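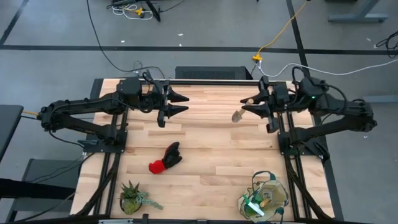
Step 1: Price the whole station, starting with the table

When we planned our second two-arm station at Flandham, I opened the spreadsheet with the arms and worked outward. Wrong order! Start with the table and the frame it bolts into. A butcher-block top in black aluminum extrusion gives you rails on both sides for mounting the arms face to face, and you can run your cable bundles along them too. Our line for top, rails and brackets came to $1380.

Step 2: Count your cables, then buy spares

I love this part, though I know I'm alone in that. Walk each cable from the arm base to wherever it ends and write down the length with slack at the joints. Our list had 19 entries. Kheri Mugo ordered from it in June and we still ran short on power leads - order 3 extra of each kind.

Step 3: Set aside money for things to pick up

A glove, a little potted succulent, a garden trowel, a plastic bag. Garden tasks are great fun to set up and the props are cheap, but they wear out. We put them on their own line and refill it every six weeks.

Step 4: Choose fingertips before you sign

Pointed fingertips suit a slim trowel handle. Ask the supplier for a quote on a second style at the same time. Skadus bundled ours with the arms, Lacroix wanted a separate order with a wait of up to six weeks.

Step 5: Measure the floor

Tape it out first, and leave space behind the table for the control box and a person crouching next to it.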